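The Cable That Stopped the Kitchen

By Yannick Baudry
March 8, 2020

The fault log at Rendholm runs to 1,953 entries, and most of them are dull. A grasp missed, a joint limit reached, an operator pressed stop. The entries that kept the team busy through December were of another sort. The arm halted in mid-task with a contact error, although it had touched nothing on the counter.

The task belongs to a household handling project called Goswood. The arm works at a toy kitchen with a sink, a hob and a wooden worktop, and is asked to move small objects between them. It is fitted with joint torque sensing and stops when the measured load departs too far from the load the controller expects.

At first the team blamed the objects. A sponge pressed against the inside of a steel pot produces a real contact force, and the threshold had been set low. Raising it reduced the number of halts over the pot and did nothing for those that came over the sink. It was then put back to its old value, as a higher limit also means a harder knock for anyone leaning in.

The second suspect was the software. Tedesco, the contractor that wrote the motion planner, replayed 44 of the halted runs in simulation. All of them completed. The planned paths were smooth and well within limits, and the simulated arm had no cable.

On the real one, a thick black cable hangs from the arm in a wide loop that passes in front of the sink basin.

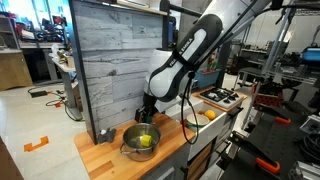
What the torque traces showed

The halts clustered where the wrist turned through more than 90 degrees while the arm travelled towards the hob. In that movement the loop could catch on the front of the basin and pull tight. The load rose over roughly half a second, much slower than a collision, and the controller reported it as contact all the same.

The safety function had done its job. The concern was the runs that did not halt. In 5 of them the cable slipped free just below the threshold, and the arm jumped as the load came off. The gripper overshot its target each time. No one was hurt, but the working rules had allowed an operator to reset objects by hand between movements with the arm still powered.

That rule has been withdrawn. The planner now limits wrist rotation over the sink, and Imuveo is supplying a sprung cable guide for the upper link. Until it has been fitted and tested, Goswood runs at reduced speed, and the cable is checked by eye before every session.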